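A hand-held gripper from a shared workshop

Kemeys is a shared workshop on the second floor above a tile shop. It has a laser cutter which everybody wants to use, and two printers which are almost always running. One member has been working there since last May on a project she calls Plidow. It is a gripper that a person holds in the hand, with a camera on it, and it records how people pick things up so that an arm can later learn the same movement.

She asked me not to print her name. "Write about the gripper," she said. "I am only the one who tightens the screws."

We met on 26th February, in the evening. She made tea and we talked beside the printers, so my recording has a lot of fan noise in it.

Before Plidow she built a small desktop arm at home, in the kitchen. It could move well enough, but she had no good way to teach it. "I was writing positions by hand, one line after another. For one cup I wrote 285 lines. Then I moved the cup a little and everything was wrong." After that she put the arm in a box and started to think about the hand first.

The present version is the fourth. The first one was too heavy, and her wrist hurt after a short time. The second had fingers that bent to the side when she squeezed. She does not like to speak about the third. "It was beautiful on the screen," she said, and then she asked if I wanted more tea.

What changed in version four is mostly the links and the fingers. The fingers are now simple blocks, dark green, each with two small holes in the top. In the rounded link she put a brass-colored ring where the hole is. Before, the hole was plain plastic and it became loose. "You could hear it. Click, click. When the joint has play, the camera sees one opening and the real opening is another."

I asked about the marks on the fingers, the pale places along the edges and the little nick near a corner. She is not worried. A set of fingers takes her 14 hours to print with her settings, and she prefers to wait until the grip really suffers before she makes new ones. 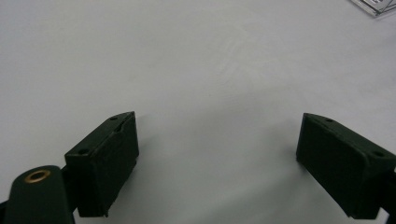
The white table

Most of her recordings are made on a plain white table. At home she had a wood pattern under everything, and she believes it gave her software trouble. On the white one she sees mainly the fingers and their soft shadows.

The shadows are still a subject of discussion at Kemeys. Another member wants to put lamps on both sides. She tried it for one evening and went back to the ceiling light. "My kitchen does not have two lamps. I want that it works in my kitchen."

What comes next

She will share the drawings with Raratside, a similar workshop in the next town, where they want to build a pair. The license is not decided yet. She also has to write the assembly notes, and she has been postponing this since the winter began.

The old arm is out of its box again. It needs a new motor in the shoulder, and the one she ordered came with the wrong shaft.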